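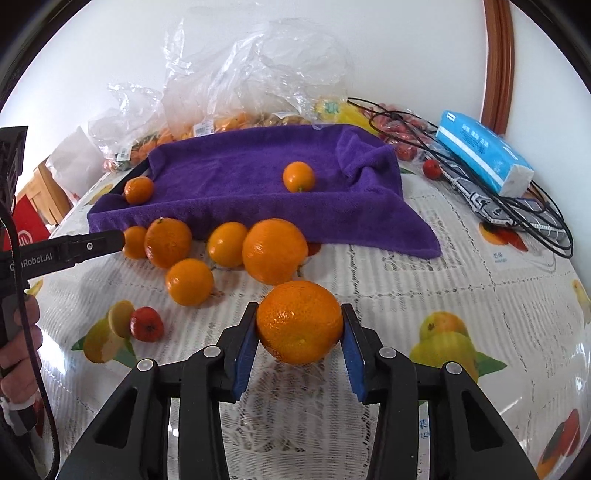

Muron is a software package for controlling two-fingered grippers, used mainly for picking and placing soft or fragile objects such as fruit. It covers grasp planning, closing control and the logging of each attempt. The first version was written by Manikandan Sastry and Kavitha Chettiar as a replacement for a set of separate scripts, and it is now looked after by a small group led by Rekha Mathew.

Overview

Muron runs as three processes that share one clock. The first, Perkari, takes images from a camera mounted close to the fingers and proposes places to grasp. The second turns a chosen proposal into a path for the hand. The third controls the opening between the fingers and runs at 300 cycles a second. Any of the three can be stopped and restarted without closing the others.

Grasp selection

Perkari outlines each object it finds and fits a pair of contact points to the outline. Round objects of similar colour are a known difficulty. Two mandarins that touch may be outlined as one, and printed fruit on a tablecloth can be taken for the real thing. To deal with the second case, the program compares views from at least 2 positions and drops any outline that shows no height above the table. Partly hidden objects are kept in the list but given a lower score, so they are usually picked last.

Closing control

The fingers close quickly at first and slow down before the expected contact. After contact, the controller watches motor current and finger position together. If the fingers go on closing while the current hardly rises, the object is treated as soft and the closing stops early. The limit is set per object type in a plain text file. Kumaresan Nair added a slip check, which tightens the grip in small steps when the object moves in the camera view.

Logging and replay

Each attempt is saved as a single file holding images, finger positions and commands. The replay tool, Bustham, plays these files back at any speed and can run a newer planner on old images. The standard test set has 82 recordings, chosen by Bhavana Poduval.

Limitations

Muron does not plan for two hands at once. Clear plastic packaging is often missed by Perkari, and loose cables have to be marked by hand as areas to avoid.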